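About Bovley

Bovley collects example recordings for companies and labs that train robot arms.

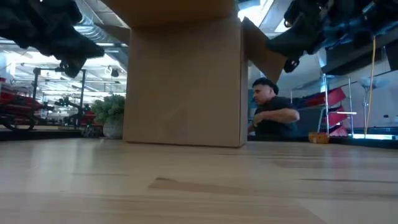 What does a customer get from us?
A set of recorded task runs, each one checked and labeled, with a written record of how it was made. The customer's own engineers do the training. We do not build robots and we do not sell software.

How we started

Haruto Kuroda and Raymonde Pelletier set up the company after working together at Mulcahy, where they were both on the packing line automation team. The team had a good learning system and very little to teach it with. Most of their week went into recording examples, throwing out bad ones and recording them again. They thought this could be done better as a job of its own, and left in September to do it.

The first customer was Trovatlow, a maker of storage goods, who needed examples of two-arm handling of cartons. That order was for 700 runs. We delivered 1812 in the end, as the order was extended after the first set had been tried out. Trovatlow is still a customer.

What we record

Most of our work is on tabletop tasks that take two arms. Opening and closing cartons is the largest part of it. We also do sorting, folding, stacking, and placing items into bins. Cardboard is harder than it looks. Flaps spring back, a box slides when one side is pushed, and two boxes from the same bundle do not fold alike. A learning system has to see a lot of this before it copes with a box it has not met.

For most projects an operator guides the arms through the task by hand controls while the cameras and joint sensors record. Some customers also ask for runs in which the operator steps in partway to correct the arm, and these are stored as a separate set.

We change things between runs on purpose. The box is turned or moved, the lighting is changed, and other objects are put on the table or taken away. The plan for these changes is agreed with the customer before we start, and the operator follows it from a sheet.

Failed runs are kept. If a flap is missed or a box tips over, the run is marked as failed, given a short note and stored with the rest. Customers can leave these out if they want to. Most don't.

How we check

Every run is watched by 2 people, and neither of them may be the operator who made it. They mark where the task starts and ends, whether it succeeded, and anything odd along the way. Where they disagree, Raymonde looks at it and decides. Runs with missing camera views or gaps in the joint readings are pulled and recorded again at our own cost.

The checking is done in Kundix, a tool we wrote for ourselves. It plays all camera views side by side with the arm readings underneath. It is plain to look at and we have no plans to sell it, but customers can use it to view their own recordings while a project is open.

People

Haruto runs the recording floor and looks after the arms. Raymonde handles customer projects, checking and delivery. Our operators come from all sorts of jobs – warehouse work, sewing, dental labs – and we train them here. New operators spend their first two weeks on practice runs that are not delivered to anyone. Good hands and patience count for more with us than a technical degree.

People who may appear in a recording sign a consent form first, and we tell them which customer the recording is for. Anyone who would prefer to stay out of view is given other work that day.

Working with us

A project usually begins with a small trial set, so that the customer can load the files and tell us what is wrong with them before the main recording starts. Camera positions, file layout and labels can all be changed at that stage. After that, changes are possible but will be charged for.

Visitors are welcome on the recording floor by arrangement. Please wear closed shoes, and stay behind the marked line when the arms are powered.

Page last updated March 1, 2018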